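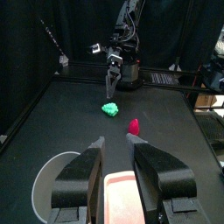
Homes on the Gusberg borehole are sampled by the council twice a year, and the tap they test is nearly always the kitchen one. Take off any hose fitting or filter the evening before and clean the spout with a little bleach on kitchen paper. Rinse it well. If the water has looked brown since the works on Pearce Lane, run some into a round white container like the one on the left and look at it in daylight. Write down the colour and the time of day for the sampling officer.

The notice of results goes to whoever is named as the supply owner, so tenants should ask for a copy. Keep it with the tenancy papers. If it says to boil, bring the water to a rolling boil and let it cool, covered, before drinking it or brushing teeth.
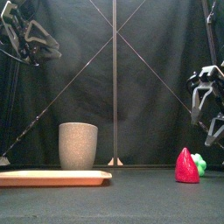 Boiled water keeps for a day in the fridge in a clean lidded jug. Use it for ice and for washing salad too. Jug filters don't replace boiling.

Those of the 18 households with their own storage tank should check the lid and the overflow mesh in January, after the worst of the wind. Objections to the new abstraction licence are a separate matter and go to the planning desk, quoting reference 1505.

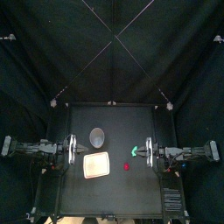 Chelsea Haworth: Our copy of the results never came. I rang the council and they had the old landlord down as supply owner. Worth checking if your house has changed hands.

Home Water Kitchen Tanks Letters
901 shares 2 comments
Contact us | © Ultgate Household Notes | Back to top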